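Clotalora Robotics Club - Frequently asked questions

What is the club?
Clotalora is an after-school robotics club for students aged 14 to 18. We build and program small robot arms and teach them to do table-top jobs such as stacking, sorting and clearing up. We meet in the workshop at Gravberg, on the ground floor, past the bike racks.

Do I need to know how to code?
No. New members spend their first few sessions driving an arm by hand and learning how to stop it safely. After that we start on short Python scripts. If you already code you can skip the script sessions, but you still have to do the safety one.

How many people are in a team?
Up to 8. Teams are fixed in December, when we know who is staying on for the competition. Before then you can move between teams as you like.

What does it cost?
There is a termly fee, which covers parts and use of the tools. The current amount is on the joining form. If the fee is a problem, tick the box on the form and we will waive it. You do not have to give a reason.

Do I need to bring anything?
A laptop if you have one. We have a few to lend, but they are slow. Tie back long hair and leave scarves and dangling jewellery in your bag. Food stays outside the workshop.

What time do sessions finish?
Doors open at 4 pm and we pack up at 6 pm. Please be prompt if you are collecting someone, as the building is locked soon after.

What is the Ferraro Cup?
It is the competition we enter each spring. Each team's arm has to complete a set of table tasks within a time limit, using its own cameras. There are 100 points on offer for each task. Points come off for knocking things over, for dropping them and for a person touching the arm during a run. The rules are updated every year, so do not rely on an old copy.

What is this year's project?
Table clearing. The arm has to find cups and bowls on a plain table and move them to where the rules say they should go. Each team writes its own program, but all teams share the same practice recordings.

How does the arm learn the task?
A student drives it through the job while the cameras and joint positions are recorded. One go from start to finish is called a run. We then train a model on the runs and try it on the real arm. So far we have 867 runs on the drive, of which 706 passed checking and are used for training. The others were left out for things like a dropped item or a gap in the recording. They are kept in a separate folder, so please do not delete them.

Why do you use real cups and bowls?
The competition does, and plastic blocks do not behave in the same way. Clear glass is the hardest. The table colour and the reflections both show through it, and a model trained only on solid-coloured cups often misses the rim. Every team should record some glass runs before moving on to anything else.
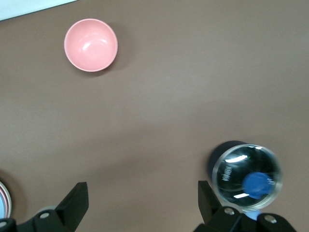

Wrist camera view during table clearing, with the glass cup at the right finger and the pink bowl further up the table.

What happens if something breaks?
Stop the arm, step back and tell a leader. Do not pick up broken glass yourself. Nobody is charged for breakages in a session.

Can I use my own gripper design?
Yes, as long as it fits the standard wrist plate. The drawing is in the Clandier folder on the shared drive, along with the finger designs from earlier years. Print a test piece first - the holes usually come out a little tight.

Can parents watch?
Parents are welcome at the open session at the end of each term. We do not have room for visitors on ordinary evenings.

How do I join?
Fill in the form at the Gravberg front desk. If we are full, your name goes on the waiting list and we will write to you when a place comes up.

Was this page helpful? Yes (8) No (0)

Contact the club | © Clotalora Robotics Club | Back to top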